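4.2 What the owners told me about betting small

I went into these interviews expecting to hear a lot about courage. Everybody who writes about small business loves the story of the founder who mortgaged the house, and I'll admit I love it too! But when I sat down with my notes in January and started sorting, the word that kept coming up was "try." People tried a thing for a month. They tried it on one customer, or in one town, and then they decided.

Renata Fuentealba was the first to put it to me plainly. She runs Nustier, a two-person bookkeeping shop, and before she raised her prices she raised them for new clients only and waited to see who flinched. "I wanted to be wrong for cheap," she told me (I wrote that one on the back of my hand, my recorder was still in the car). Her first test cost her $300 in lost work, by her own count, and she called it the best money she spent that year.

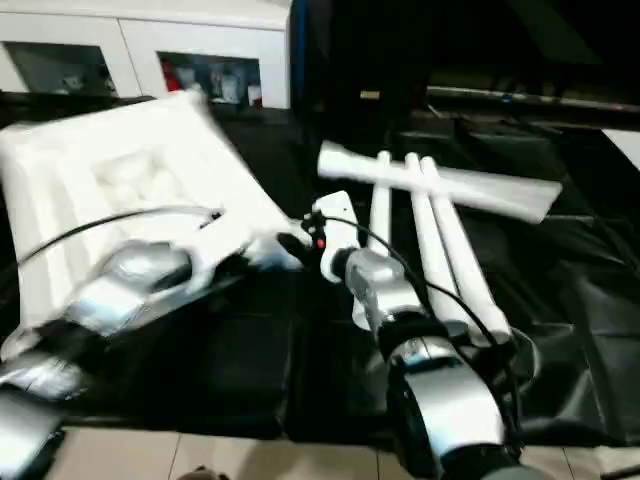 Arnel went about it differently. They had $4000 set aside for a new service and spent nearly all of it in one go, on a mailing, before anyone had checked whether the people getting it wanted the service at all. When I asked what they'd do over, the answer came fast: the same mailing, to one zip code. I heard some version of that from owners in food, in repair, in tutoring, and I stopped being surprised by it after a while.

Now, I don't want to oversell this. The survey behind this section went out to 2766 owners, and the ones who wrote back are probably the ones who like talking about how they make decisions (I'm one of those people, so no judgment). Owners who bet everything and lost may well have closed up and moved on, and my mailing list wouldn't reach them. Telma Sepúlveda, who read an early draft, pushed me hard on this point and I think she's right. I come back to it in Section 6.

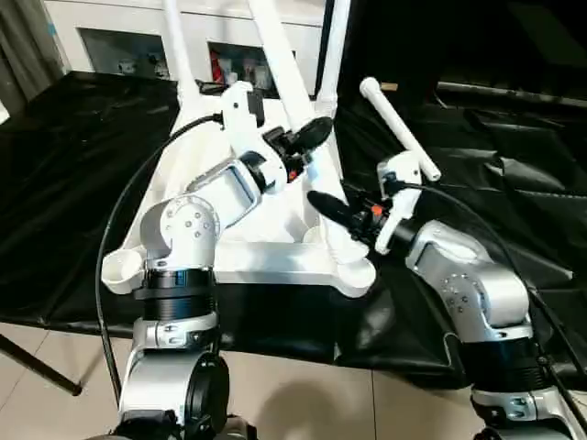
Figure 2. Two robot arms reaching toward a large white plastic frame structure on a black cloth.

The other thing that surprised me was how few owners wrote down a stopping point. Retamal did, and so did Ristik, both on paper, both before spending a dime. Most of the others told me they'd "just know." Maybe they would! But when I asked how long their last test had run past the date they had in mind, the answers got vague pretty quickly, and a couple of people laughed. In the next section I look at the ones who did set a limit, and at how often they stuck to it.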